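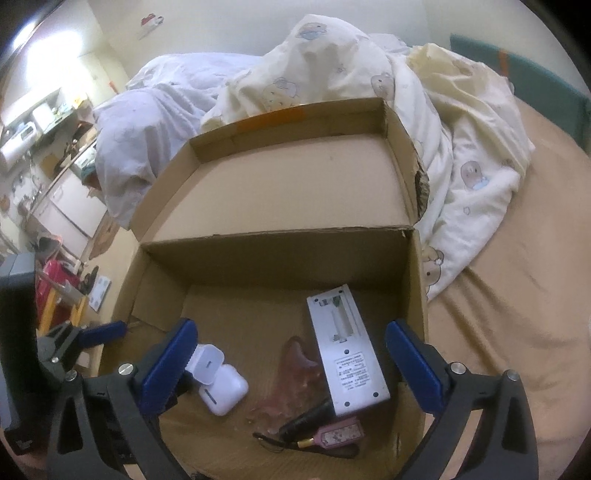 Grullard Hand Gripper Practice Kit, reviewed by Juniper Lindgren

I've had the Grullard kit since October and used it mostly at home, picking small household items out of a cardboard box. It's sold for recording demonstrations, and what sets it apart from the Jeltia is the printed rule book that comes with it. I bought it for the rule book, so most of this review covers that.

The book runs to 75 rules. The useful ones come early. Check the finger pads before each session. Clear the box of anything sharp. Take loose cells out of anything battery powered and store them elsewhere. Don't pull on a cord to bring an object closer. Start every take with both fingers open and finish the same way. I now follow all of these, and I throw out far fewer takes than I did with the Jeltia.

Rule 20 says to log every object before it goes in the box, with its colour and material. It's tedious but worth the effort. A charging case, a power adapter and a gua sha tool all need a different grip, and without the log I couldn't tell later which takes covered which shapes.

The section on work surfaces is weak. It assumes a bench. A box on a mattress shifts when you press on it, and the book has no advice for that. I put a cutting board underneath for longer sessions. The privacy section is better: it tells you to check the background for mail, screens and family photos before recording, and to get consent from anyone who shares the home.

The gripper itself is decent. The blue pads hold smooth plastic well and struggle with thin, flat tags. The screws needed snugging up after 601 takes. Pruitt sells replacement pads that fit, though the book says to recalibrate after any swap.

Flodport had it in stock and shipping was quick. The book recommends a full service at 3,000 takes, and I'm not there yet.

Four stars. I'd buy it again, and I'd like a second edition with a page on soft surfaces.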